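Home | Communities | Resales | News

Clositthorpe sells the good life, for a fee

The sales director at Varkero wants to talk about the lake. I want to talk about the service charge, which has gone up by 94 pounds a month at Clositthorpe, the firm's golf and retirement village.

"People see the value," she says. Do they? Of 1,055 homes promised, 374 are occupied. The second course has no opening date. "It's phased," she says, twice.

And the clubhouse? "October." Which October, she would rather leave to the builders. She does promise 30 clubs and classes, though the list I was given includes "walking". 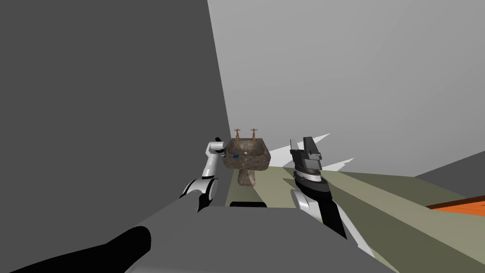
Sink and taps in a computer rendering.

Would she buy here herself? "I'm not the age group," she says, and we are back to the lake.

12 comments | 8 shares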